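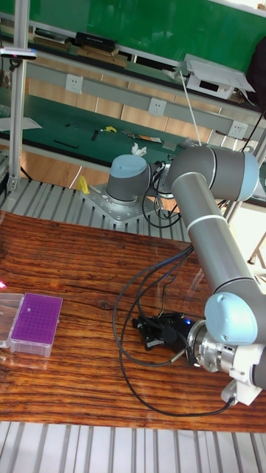 Priya Montoya
Dataset maintainer, Skoker project

Skoker Tip Box Demonstrations: README

Welcome! Skoker is a growing set of teleoperated demonstrations in which one arm learns to handle pipette tip boxes on a benchtop. We started it in May because our own policies kept doing fine on cubes and mugs and then falling apart on real lab plastic, and I'm really happy with how far it has come. If you train imitation policies and want something small, fiddly and close to real lab work, please take it and play with it.

Last updated: 2021-07-31

What's in it

The current release has 61 episodes across 2 tasks. Everything was collected at the Porthorpe bench by Tomos Pumphrey and me, taking turns at the controls.

Task one, slide: move a tip box to a new spot on the table and leave it square with the table edge.
Task two, pair: bring two boxes together so they sit side by side. Start positions change with every episode.

The purple insert with its grid of holes is a lovely thing for a vision model to latch onto. The clear box next to it is the opposite! It is closed and transparent all over, and our early models simply ignored it. We would love to hear from anyone who gets good results on the transparent one.

Setup

A gray collaborative arm with light blue joint caps, on a perforated metal base plate behind a wooden tabletop. The gripper is black and has a small blue indicator light. The camera is fixed for the whole release, so you can treat its pose as constant.

Cables are in view and they move. The big black loop lies across the table and shifts when the wrist turns, so please don't mask it out with a fixed mask (I tried, and lost an afternoon). The green workbench in the background is a working bench, and the small items on it change between sessions. We chose to leave that in.

Files

Each episode has its own folder with the video, joint positions, gripper state and a short text file of operator notes. Joint and gripper values are logged at 20 Hz. Read the notes before you filter anything, especially Tomos's, which are much better than mine.

Failed attempts are kept and marked "fail" in the notes. There are 15 of them, nearly all from the pair task, and they have been great for training a success detector.

Known issues

Daylight comes in from a window on the right, so brightness drifts over a long session. Color augmentation helps a lot.

The gripper can hide the near side of a box just before contact.

Loading

The Ekon loader reads the folders as they are. Point it at the top folder and pick a task by name. Older versions of Ekon skip the operator notes without a warning, so update first.

Coming next

Lid opening! Tomos has a few trial runs already and they look promising. Send bug reports or odd episodes to either of us, with the episode folder name in the subject line.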